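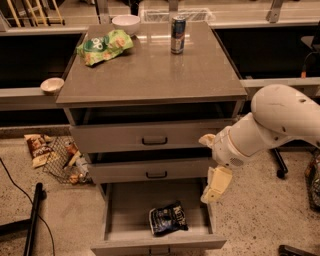 Amura grant, second progress report from Betulthorpe
May 12, 2026

Hello all, and thanks for the notes on the last one. You asked for fewer graphs and more of what we've been up to, so I've kept the graphs in the shared folder and will just talk you through it.

When I last wrote, Nunduletti (our task planner, for anyone new to the list) could work out a sensible order for a drawer job but had no idea what to do when a step went wrong. It would ask for a grasp, get a poor one, and carry on as if it was holding something. You'd then watch it solemnly close a drawer on nothing. Most of the past stretch has gone on fixing that, and I'm pleased to say it's in much better shape!

The main change is that every step now has a check at the end of it. After a grasp, the planner looks at the finger gap and the wrist force and asks the camera side for a fresh look at the drawer. If the three don't agree, it stops and picks again instead of ploughing on. Sounds obvious written down. It took ages, mainly because the camera answer arrives later than the other two and our old message queue would quite happily pair a new force reading with a stale picture. Abenezer Jemal rewrote the queue so that everything carries the time it was measured and not the time it turned up, and a whole family of odd little bugs went away at once.

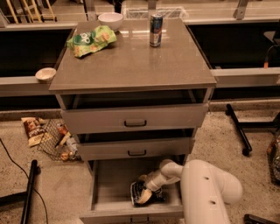
Bags are still the hardest thing we ask it to deal with. A can keeps its shape from one attempt to the next, so a stored grasp is nearly always good enough. A crisp bag has a different outline every time you put it down, and the shiny parts confuse the depth reading, which comes back with holes in it. We used to fill those holes by smoothing over them, and the smoothing made up a lovely flat surface a bit above the real one. The fingers would then stop short. Now we leave the holes as holes, and the grasp picker simply isn't allowed to choose a point inside one. It has fewer places to choose from but they're real places.

The other bag problem is knowing where one ends and the next begins when they overlap. I tried a bigger segmentation model and it was better on still images but too slow to run between steps, so I've gone back to the small one and given it more of our own footage to learn from. We have 291 labelled clips now. I did a good share of the labelling myself in the evenings with the radio on, and I'd like it noted that I have views about crisp packet design.

On to the reaching side. Dow, our motion controller, treats the open drawer as a set of walls the hand mustn't touch. Fine in theory, but the walls were being placed from the drawer's handle position, and if the drawer stopped a little short of fully open the front wall ended up in the wrong spot. The arm then went in at a silly angle to avoid a wall that wasn't there. We've swapped this for a drawer model that is refitted each time from what the camera sees, front panel and both sides, before the hand goes anywhere near. It also copes with the upper drawers being ajar, which used to throw off the height of the wrist on the way down.

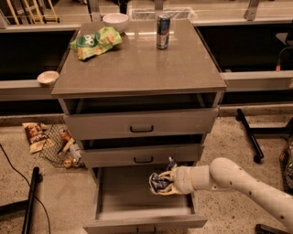
I should own up to a wrong turn as well. I spent longer than I should have on a gentle-squeeze mode, where the fingers close until they feel a set force and then hold. I was convinced it would stop wrappers slipping. It worked nicely on the test bench with foam blocks and hardly at all with packaging, as a wrapper gives way and keeps giving way, so the fingers never reach the force and the step times out. What we do now is much plainer: close to a set width, wait a moment, lift a little, check, and only then carry on. I've left the gentle mode in the code behind a switch, in case it's useful for fruit or something similar later on, but it isn't part of what you're paying for and I won't put more hours into it.

Tooling, quickly. The replay viewer is done. You can drag a slider through any attempt and see the camera picture, the planner's current step and the force readings side by side, and you can leave a comment pinned to a moment. It's made our morning chats far shorter, as we're all looking at the same second of the same attempt. It still falls over if you load a recording made before the queue change. I've written a converter for the old files but it's slow, so for now I run it on request. Just drop me a message with the file name.

The crash logs are also tidier. Each one now says which step was running, what the planner believed was in the hand, and what it was about to ask for next. Before, we got a line number and a shrug.

What's left before the end of June: a formal test of 200 attempts with the drawer contents shuffled between each one, using a fixed version of the code that none of us may touch while it's running. I want the test script signed off by you before we start, please, so there's no argument afterwards over what counts as a success. My suggestion is that the item must be out of the drawer and placed where asked, with no more than five tries at the grasp. If you'd prefer something stricter, tell me now - it's easy to change in the script and a pain to change in the results.

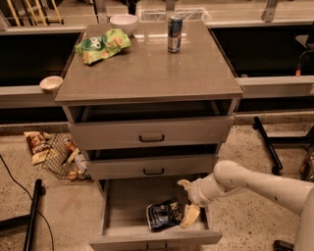 One thing came up on our last call and I said I'd put the reply in writing. What happens if the planner runs out of tries?

It moves the arm straight up to a safe height, leaves the drawer as it is, saves the recording and waits for a person to choose between starting the step again and ending the attempt. It never closes the drawer by itself after a failed grasp, and it won't move on to another item.

Money is on track. The only spend outside the plan was extra storage for recordings, and I've taken that from the travel line as we agreed. The draft test script is in the shared folder next to the graphs, and comments straight in the file are fine.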